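Handout 2 - Upright storage, or why your lids keep falling over

Home Organization for Small Kitchens, evening course, Bidmont Adult Learning
Notes by Marleny Muñoz, for the group that started in October

Welcome back! Last time we emptied one cupboard each and put everything out on the table, and I loved how many of you sent me lists afterward. Tonight's subject is my favorite in the whole course, so forgive me if I go on a bit. We're going to take flat things that live in a pile and stand them on their edges.

## 1. The trouble with piles

A pile is cheap to make and expensive to use. Putting a lid on top of a pile takes a second. Getting out the one at the bottom means lifting everything above it, finding a place to set it down, pulling out the lid, and putting the rest back (which is the step we skip, and then the pile moves to the counter and stays there until Saturday).

Try this at home before you change anything. Pick the flat item you use most and see where in the pile it sits. If it's always on top, wonderful, leave it alone! Some piles work perfectly well. Six matching dinner plates are fine in a stack, and I would never ask you to stand them up unless you enjoy it.

The piles that don't work are the mixed ones:

- pan lids of different widths
- small cutting boards
- food container lids, the worst offenders by far
- saucers that don't match each other
- baking sheets and cooling racks
- packets and thin boxes: tea, spices, drink mixes

## 2. Dividers, and what to look at before you buy one

A divided rack is just a box or frame with upright fins in it, and each gap between two fins is a slot. I get so much use out of these! You can find them in plastic, wire, bamboo and wood, and a lot of them are sold as plate racks when they're every bit as good for lids.

**Slot width.** Measure the thickest thing you want to stand up, including its knob or handle. A flat container lid will go into nearly anything. A domed pan lid takes up a surprising amount of room and may need a slot left empty next to it. Leave the slot empty and don't fret about it.

**Fin height.** Low fins let tall boards lean and tip. High fins hold well but hide small things. For saucers and small lids I like fins that reach roughly halfway up the item.

**The front wall.** A front that dips in the middle gives your fingers somewhere to go, and you can see more of what's in there. High straight walls are better if the rack has to be lifted in and out full.

**A solid base or an open one.** Open bases drain, so they suit things coming straight from the sink. Solid bases are for cupboards and drawers, with dry things only. A damp cutting board standing in a closed slot will smell before the week is out, ask me how I know.

**Corners.** Rounded ones are easier to wipe. Crumbs collect at the foot of every fin, and an old soft toothbrush gets them out beautifully.

## 3. Measuring the cupboard

Measure in three places, please: the opening, the inside width, and the depth with the door closed. Hinges steal space. My own cupboard is 46 centimeters wide inside and the opening is noticeably less, and I once carried a lovely rack home from Polishchuk that would have fitted if only I could have got it through the door. It now holds seed packets in the hallway and does it very well.

Write the numbers on a slip of paper and keep it in your wallet. Put the height on it too, from shelf to shelf, and allow room above for your hand.

## 4. Loading order

1. Wipe the rack and let it dry completely.
2. Sort what you're storing by height.
3. Put the tallest at the back, or at the wall end if the rack runs sideways.
4. Put the thing you use daily where your hand lands first. This beats the height rule whenever the two disagree!
5. Leave at least one slot free.
6. Close the cupboard, walk away, come back and take out three different items with one hand.

If step 6 goes badly, swap two items and try again. Small swaps are nearly always enough, and it's such a pleasure when it clicks.

## 5. Small boxes and packets

People forget about these. A thin box lying flat on a shelf takes up more room than it should, and soon there's another on top of it. Stand it in a slot with the printed end facing up and you can pick it out by color at a glance - brightly printed boxes are a gift here, no label needed. Plain ones get a strip of masking tape with a word on it.

Two cautions. Anything that might leak or spill powder goes in a small bag first. And keep food away from the slots that hold pan lids, which are often a little greasy around the rim, however well we think we wash them.

## 6. For next time

Choose one mixed pile and convert it. You don't have to buy anything: a letter sorter, a dish drainer or a shoebox with cardboard fins will do for a week's trial, and then you'll know what size you really want. Bring your cupboard slip, plus one rack or makeshift rack of any kind. Şükran Soylu has kindly offered to bring her tape measure and her baking sheets, so we'll have something big to practice on.
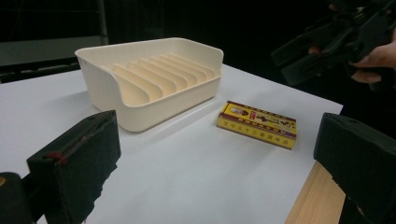

Yiğit Yüksel wrote back that he had tried the shoebox version on his container lids, that the cardboard fins went soft by the fourth day, and could we please spend ten minutes on what to do with lids that no longer belong to any container.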